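The purchase order for a pair of robot hands is a short document. It has a part number, a quantity, a lead time and a price. My argument is that it should never be approved as it stands, and that most of the money lost on dexterous hardware is lost in the lines the order leaves out.

I have reviewed equipment budgets for bench robotics over several cycles. The pattern is stable. A group asks for two arms and two five-fingered hands, justifies them against a manual task such as handling a screwdriver, and receives approval for the catalog price. Three months later a second request arrives for cables, connectors, mounts, a heavier table and spare fingers. The second request is always described as minor.

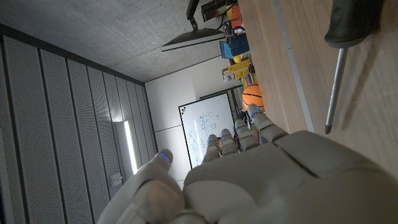 The Fernton bench is a fair case. The first plan listed hands and arms only. The revised plan, dated 10 June 2020, listed 158 separate items, and most of them were cheap. Cheap items still have lead times. A connector that ships in 20 days will hold up an arm that shipped in six, and during the wait the arm loses warranty time at the same rate as if it were working.

For that reason I favor budgeting by the working hour. Take the full installed cost, divide it by the hours the bench can realistically run in its first year, and compare the result with the alternatives. A first-year figure of 300 hours is modest, but it is one I can defend. Vendors prefer to divide by the rated life of the joint, a number reached on a test stand with no wrist cable attached.

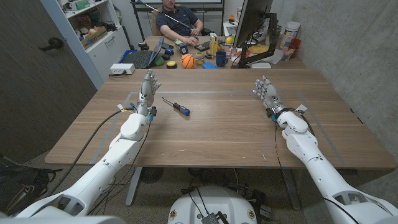
Delaunay objected to this method in March, writing that an hourly figure punishes research benches, where much of the year goes to setup and very little of it to running, and that a lab judged this way would buy nothing but simple two-jaw grippers. The objection is reasonable and I accept part of it. Setup is work and should be counted. I don't accept that it should be counted at zero cost, and the catalog price does exactly that.

The two-jaw gripper also deserves a more serious hearing than it gets. For picking up a tool and putting it down at a known place, a simple gripper is sufficient, and it has far fewer joints to maintain. Five fingers are justified when the task calls for regrasping, or for using a tool made for a human hand. A request should name that task in one sentence. If it can't, the hand should wait a cycle.
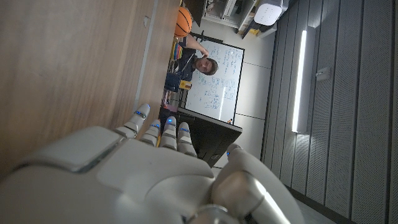
**Hena Equipment Planning Group | Opinion**

Spares are the hardest line to defend in a meeting, and the one I would cut last. Fingers are the exposed part of the machine. They meet the table first when a motion is planned badly. The Cendby request carried no spare fingers and a generous allowance for travel. I would have reversed the two.

Service contracts are a different matter. Many of them cover parts and exclude shipping, or cover shipping and exclude the time of the person who fits the part. Read the exclusions before the coverage. Where a group has staff who can change a finger module on site, stocked parts are usually the better purchase.

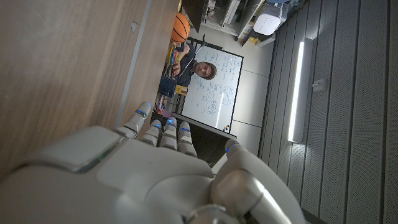 ## What the request form should ask

The current form asks for price and supplier. I would add four fields:

- the task, in one sentence
- installed cost, with cabling and mounting included
- expected working hours in the first year
- spares held on site, by part number

A request that leaves any of these blank should go back to the group that sent it, with no provisional approval in the meantime.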